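4. The tidy-up task, and how the students got on with it

By February both groups could drive the arm without me hovering at the stop button, so we moved on to what the course handbook calls the open task and what everybody in the room called tidying up. I'd borrowed the idea from my own kitchen, where things pile up on the worktop until somebody gives in and moves them. The students had to get the robot to pick up one small thing from a cluttered counter and put it down somewhere sensible. They chose the thing and they chose what "sensible" meant, and I marked them on how well they could explain the choice afterwards.

The Rastik group went for a pencil. I tried to talk them out of it (I'm on record in the project diary calling it "a rotten object") because a pencil is thin, it rolls, and the fingers have very little to get hold of. Kuldeep Maurya, who looked after the grasping code for that group, argued that a pencil at least has an obvious long direction, so you always know which way to turn the wrist. He had a point. The group had already spent two weeks on a sponge that looked the same from every side, and they were thoroughly sick of it.

We did the work on a long kitchen counter in the teaching flat at Holtasstead, and I asked for the clutter to be proper clutter. Magazines are good for this. The covers are shiny and busy, the pages slide about, and any program that hunts for edges will find hundreds of them. We also allowed a mug on the counter, which changed how people drove the arm more than anything I said in the safety talk. Speeds dropped straight away! Pirjo Keskinen, who taught the lab sessions with me, had been asking for slower approaches since the autumn, and she was rather smug about it.

Over the term the two groups logged 2289 attempts between them, more than 700 of which were with the pencil. I don't want to make too much of the totals. A good many attempts were started by accident, and the Flusis group left their logger running over lunch at least once. What I did find useful were the notes students typed after each go. Early on they're all about the robot ("arm went wrong way again"). Later they're about the counter: where the magazines had slid to, whether the wrist would hide the pile behind it from the camera, how high to lift before moving sideways. One student, having set the lift height to 40 millimetres and then changed it nearly every session afterwards, wrote half a page on why there wasn't one right answer. It's the best thing in the whole diary and I gave it full marks.

The part we got wrong was the letting go. We'd written the marking sheet around the grasp, so both groups polished the grasp, and the placing was left until the last fortnight — my fault entirely. Next year's sheet splits the marks evenly. Figure 2 gives an idea of the working area, with the pencil held level just over the worktop and the mug and magazines close by.

Figure 2. The Rastik group's pencil task on the kitchen counter.

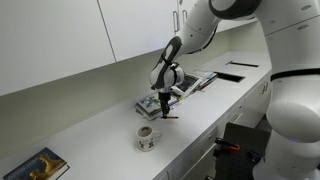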